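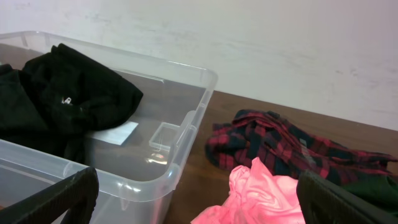
Uldale Robot Makers – minutes of the February general meeting

Meeting opened 7:10 pm in the back workshop. Halvard Tveit in the chair, Gøran Berge taking minutes. Minutes of the previous meeting accepted with one spelling fix (it's Fludavton, with a v).

1. Laundry rig stoppage

Most of the evening went on this one, and what a good discussion it was! For those who missed it: the left arm let go of a garment partway to the bin, swung back past its usual path and bumped the side of the bin before the joint limit tripped. No one was hurt and nothing was broken. Halvard hit the stop button at once and left everything powered down until we could go through the log together.

The log was a treasure. The arm had completed 1,539 picks since the last service, and the shoulder joint had been running a small position error for almost 4,000 lines before the fault. The error grows very slowly, then all at once – you could hear the whole room go "ohhh" when Gøran put the plot up on the wall. 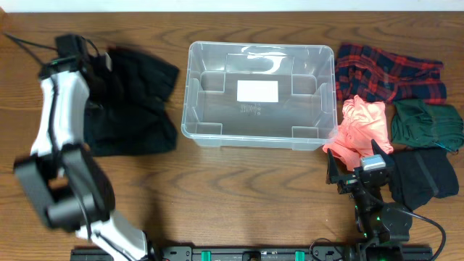

Both arms on the shared rail, with the bin and the clothes set out on the table.

Two explanations were put forward. Gøran thinks the joint coupling has worked loose and is slipping under load. Halvard thinks the cable along the upper link is pulling tight at full reach and dragging on the encoder plug. Both fit the log. We agreed to check the cable first as it takes ten minutes, then open up the joint.

It was also noted that the other arm kept moving for 8 seconds after the left one faulted. Everyone agreed this is the more serious finding. The two controllers don't share a stop signal, and they should have from day one. Members were very keen to get stuck into this and we had more offers of help than we have screwdrivers.

Action: Gøran to wire a common stop line for both arms.
Action: Halvard to add a warning when position error passes the new threshold.
Action: Nobody to run the two arms together until both jobs are signed off in the book. Single arm at reduced speed is fine, with a second person at the button.

2. Gripper pads

Following on from the dropped garment, we talked about grip. The textured pads do a lovely job on heavier cloth, but thin shiny fabric is a different story. Grønli has a softer rubber we could try, and Osten offered to cut a test set in two thicknesses. The table will be cleared for the open-and-close tests so that cloth doesn't muddle the results.
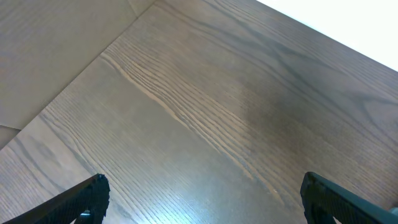

Photo: Gøran Berge / Uldale Robot Makers

Pads to be changed at 3,000 cycles from now on, whether or not they look worn. Carried, all in favour.

3. Other business

The open evening goes ahead, with one arm only if the stop line isn't finished. A proper fault talk was suggested for the same night, log plot and all, and Halvard has agreed to give it. Bring a mate!

The spare keyboard is still missing its space bar. If you have it, please put it back in the blue drawer.

Meeting closed 9:05 pm.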